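We use cookies to remember your basket and to count visits. By carrying on you're OK with that. Accept | Settings

Drukham Work Table, light gray

I sell a lot of tables and I'll admit I get bored of most of them, but I've had a soft spot for this one from the day we started stocking it! It's the Drukham, made for us by Rafferty, and it's the table I point people to when they say they just want somewhere to put the microwave and still have space left over for a cup and a plate and whatever else came in with them.

The top is smooth and light gray, the legs are white, and that's the whole look. I like it against a white wall (it sort of disappears, in a good way) and I like it even more with something loud next to it. An orange coat rack, say. We do one called the Jesel, with curved branches, and the two get along very nicely.

What I'd put on it

A microwave, first of all. Give it a spot toward one end and turn it whichever way gets the cord to your outlet without a big detour. I run mine along the tabletop so I can see it, but plenty of people drop the cord down behind. If yours is going to sit with its back to the room, leave the vents clear and don't stack your mail against them, please. I've done it. My microwave manual had words about that.

Glasses and mugs are fine straight on the top. Wipe with a damp cloth, dry it off, done. For sticky stuff (tape marks, juice) a drop of dish soap is plenty, and I'd stay away from scouring pads.

A mesh office chair rolls up to it well enough if you want to use one end as a desk. I eat lunch at mine that way most days. 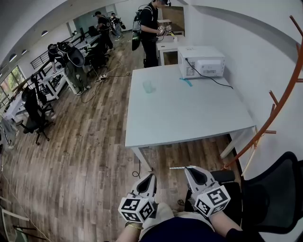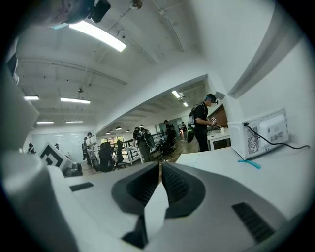 Putting it together

It comes in 2 boxes, one with the top and one with the 4 legs and the hardware. Lay the top face down on a blanket, get every leg on finger-tight, and only then go back with the wrench. You'll want a second person for flipping it over, it's an awkward size for one. I gave up trying and went and got my neighbor.

Delivery and returns

We ship within 3 working days. If you don't love it, you've got 28 days to send it back, and the original boxes make that much easier, so hang on to them for a bit. The matching Stinik cabinet in white is back in October and you can ask me to put you on the list.

Contact us | Shipping | Returns | © 2025 | Back to top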